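Project Report: Getting a Shirt on a Hanger with the Zudent Arm
Raghavendra Hegde, 14 August 2018

1. Task
Our group chose garment handling for the summer project. The goal was for the arm to take hold of a short-sleeved shirt at the shoulder, near the hanger, and straighten it. We trained on 358 demonstrations. The Cáceres group had 500, but theirs used folded towels.

We kept one yellow jersey with black trim through all the work. The black edges gave the vision code a clear outline against the pale pillow.

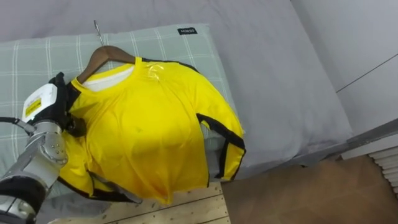

Grip position mattered more than speed. If the fingers closed too far out on the sleeve, the hanger turned inside the neck and the run was lost. We moved the target point closer to the collar and lowered the closing force to 40 percent – anything higher left creases.

2. Starting position
Each run began with the hanger on the plaid pillow, hook toward the headboard. The arm was parked out of the head camera's view before the first image was saved. Fletel, our labeling tool, then marked the collar and both shoulders. 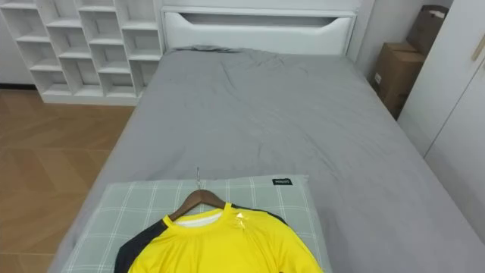

3. Problems
The shiny spot near the collar was sometimes labeled as part of the hook. Brevirska, the planner we used, also stopped if the collar label was missing for 4 images in a row. We fixed the first problem by cropping the input. The second is still open – we plan to return to it in November.
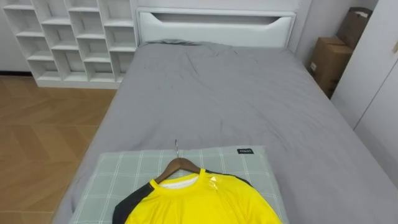 Figure 3. Jersey and hanger on the pillow, head camera view.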